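Robot Learning Lab — Course Handout
Unit 4: When the drawer doesn't open
Notes by Prasert Phromma, updated May 2, 2026

Bring these to the session, because we'll be working from the logs and I'm not going to put them all on the projector again. Last time I did that we lost half the hour squinting at joint torques!

Quick recap of where we are. You've all trained a policy on the drawer task in Vuvlow (our simulator), and most of you got a nice climbing curve and went home happy. Then Jérémie Gilbert reran everybody's checkpoints on his machine, with the contact settings put back to the stock values, and a good chunk of them fell apart. The one I want to pick on is my own, the checkpoint I named Skusier. I gave it 300 evaluation episodes and the success counter said it opened the drawer in nearly all of them. I believed it for a week. I even put it on a slide.

What the counter was checking was whether the drawer joint had moved past a threshold at any point during the episode. Read that again, slowly. At any point. In 170 of those episodes the drawer jumped past the threshold for a few physics steps, right after the fingers got pushed into the front panel, and then snapped straight back to closed. No grasp, no pull. The gripper was ramming the furniture and the solver was spitting the drawer out to get rid of the overlap.
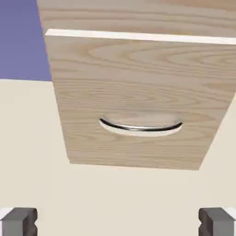 Penetration is the word for what the solver was cleaning up, and you should be able to explain it in your own words by the end of this unit. Two bodies overlap by a bit more than the engine likes, and the engine pushes them apart. Push hard enough over a short enough time step and you get a velocity that no real drawer would ever have. Now think about what a correct approach has to do to stay clear of that. The handle is a bow-shaped pull in the lower half of the drawer front, and the fingers have a wide gap between them, so there is room to come in with the handle in the middle and close on it. My policy skipped the closing part. It came in with the fingers wide, kept going until the tips met the panel, and collected its reward. If you only look at the approach you can't tell a good episode from a bad one, and this is why I keep nagging you to log contact forces.

The three things that had to go wrong together:

1. The success check looked at the maximum joint position over the episode. It should look at the position at the end, held for a while.
2. The contact stiffness was set way too high. I did that myself in July, chasing a different problem (a sliding bug, long story), and never put it back.
3. There was no penalty on contact force, so hitting the panel was free.

Fix any one of those and you'd have noticed. I had all of them — lucky me.

Why call this a safety matter when it's all simulated? Well, the next step on my plan was the real arm. A policy that has learned "drive forward into the cabinet until something happens" will do exactly that on hardware, and real hardware doesn't pop a drawer open as a thank-you. It trips the force limit if you're fortunate and bends something if you're not. Jérémie caught it before we got there, and he did it in the most boring way possible, by watching episodes from start to finish with the reward hidden.

So we do that too. Use the side view, where you get the arm, the gripper and both drawers together. The wrist view is great for grasp details and hopeless for judging how the whole arm is moving.

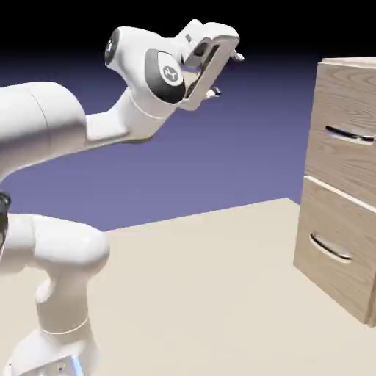
Figure 2. Side view: gripper open and well clear of the cabinet, both drawers closed.

When you go through your own episodes, start from a pose like the one in Figure 2 and write down what you expect before you press play. Then step through it. I find the default playback speed useless for this, since the snap-back is over before you've blinked. Go down to single physics steps once the fingers get near the drawer.

A few things to look for:

Joint position plots with a thin spike and a flat line after it. A real opening is a ramp.

Drawer motion while the gripper width is still at its open value. If nothing has closed on the handle, ask what moved the drawer.

Forces that show up on one step and vanish on the next. Adach (the log viewer) smooths these away by default, so turn smoothing off in the plot settings before you trust any curve it draws.

Reward that keeps arriving even though the final state looks just like the starting state.

Exercise for the lab session

Load the Maes config, which has my bad settings preserved exactly as they were. Run 16 episodes with the Skusier checkpoint. For each one, write "opened", "popped" or "neither", and do it from the playback before you open the log. Then compare with the counter. Swap sheets with your neighbor and argue about the ones where you disagree; there will be some, and I don't have an answer key for those.

After that, change the success check so it only passes when the drawer stays open at the end of the episode, and run the same seeds again. Leave the stiffness alone for now. I want you to see the number drop with the physics unchanged, and then drop the stiffness back to stock and see what the pushing does on its own.

Hand in your sheet, your modified check, and one paragraph on which of the three faults you would have caught first. Be frank, I won't grade you down for saying "none of them".

Reading for next time is the chapter on contact models, first half only. Skip the proofs if you're short on time, but do work through the block-on-a-slope problem, as we'll start with it.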